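From: Nuria Weldu
To: handling-practice list
Subject: Re: Draft 4, section on sharps and hand tools

Getachew Mersha wrote:
> I've read the July draft. My only real question is the sharps
> clause. It says "no bladed item may be gripped by the arm." Does
> that cover a scalpel handle with no blade on it? We move handles
> at Stevel all the time and I don't want to stop for a wording
> problem.
>
> Also, who signs off on finger wear? The draft says "operator" in
> one place and "cell lead" in another.

Getachew, thanks. Taking the clause first.

The intent was blades, and a bare handle is fine. I'd change the text to "no item with a cutting edge or point, fitted or fixed." That keeps scissors out, and it lets handles and blunt elevators through. Whoever loads the kit checks each handle for a blade before the arm is enabled, and again after any stop. Tools the arm is not cleared for may stay in the pouch, but the pick list has to leave them out by name.
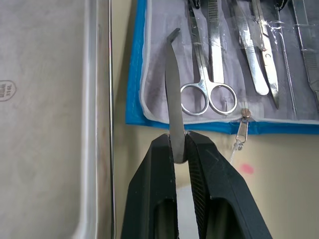
For thin curved tools the draft asks for a grip on the straight part of the shaft, with the hooked or bent end free. Bevan Gilchrist wanted a force figure for this. We tried to agree on one and couldn't, because the Tanell and Flondach fingers have different pads. I suggest each site write down its own limit and recheck it every 230 cycles, or sooner if the pads are changed.

Handles get a separate paragraph. Grip the flat body below the ridges, keep the blade fitting clear of both fingers, and move at no more than 50 percent speed while the tool is upright.

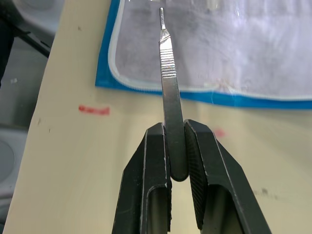 Scalpel handle without blade, held upright by the flat body.

On wear, it should say "cell lead" in both places. Chipped coating on the outside of a finger gets logged. Chipping on the contact face means the finger comes off. Dagim Mamo has the log sheet they use at Wubshet and will send it to anyone who asks.

Still open: whether table marks have to be cleaned off between runs or only at the end of a shift. Abimbola Oyewole prefers between runs. I don't mind either way, but the draft needs to pick one. Please send wording for that to the list and I'll put it in the next version.

Nuria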